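The Second Pair of Hands

At Pralisby, a residential hotel with 170 rooms, the housekeeping shift used to start with a paper list and a long walk to the linen store. Now it starts with a screen that shows which rooms the humanoid is working in.

The machine was brought in by Ustex, a facilities contractor, in July of last year. It picks up what is on the floor, the part of the job that housekeepers say wears out their backs. Beds and bathrooms are still done by people.

"I bent down maybe 800 times a week," says Natanael Pimentel, a room attendant. "I don't miss it. But I do miss working with a partner."

The pairs were split up in the spring. Attendants now cover a floor alone, and each is expected to step in when the robot stalls, for which Ustex pays a monthly supplement. Pimentel thinks it should be higher – he spends part of every shift moving chairs and answering prompts.
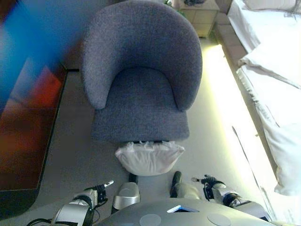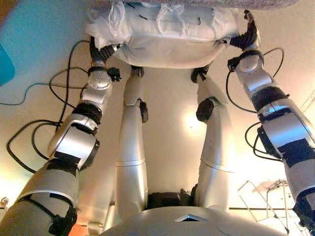

No one has been laid off, according to the hotel. Three people who left were not replaced, and the union local wants that written down as a job loss. It has also asked who sees the video the robot records in guest rooms, and for how long it is kept.

Talks on both points resume in July. Pimentel plans to go. He has also signed up for the operator course, which runs for six evenings and comes with a different job title – and, so far, the same hourly rate.

Contact the editors | © 2023 Velard Magazine | Back to top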